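About Figueroa Computer Repair

Figueroa is a desktop repair and refurbishing shop. We have four people on staff and one long workroom behind the front counter. Nicanor Olivares opened the shop to fix office machines for businesses nearby, and that is still most of what we do. We also sell refurbished desktops, and each one comes with a 90 day warranty on parts and labor.

What we work on

Most of what comes in is business desktops, many of them Dells. They are built to be opened, and parts are easy to find. We replace processors, memory, power supplies, fans and graphics cards. We do not repair phones or tablets - there are good shops in town for that.

Processors, sockets and boards are bench work, and Renato Jara handles most of it.
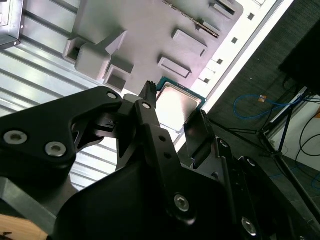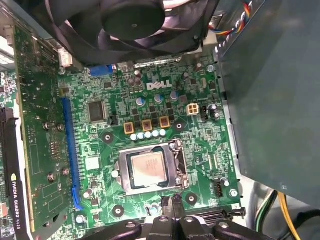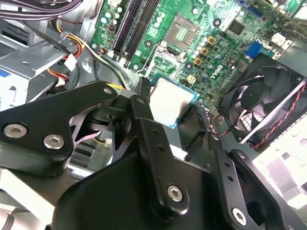

Every machine gets a written ticket when it comes in. Shirley Hiebert at the counter will ask what it was doing when the trouble started and whether your files are backed up. If they are not, tell her, and we will copy the drive first. There is a flat charge of $40 to diagnose a desktop, and it comes off the bill if you go ahead with the repair.

We call before ordering any part over $100. Parts we take out are yours if you want them back. Otherwise they go in the recycling bin, which is picked up once a month.

Refurbished desktops

Sigrun Moen looks after the refurbished stock. She cleans the cases, wipes the drives, installs the system and leaves each machine running overnight before it gets a price tag. Stock changes often, so call if you are after a certain size of case or a certain card. November is usually when we have the most to choose from.

Drop-offs are taken at the front counter until 5:30 p.m. Please bring the tower only - we have our own monitors, keyboards and power cords.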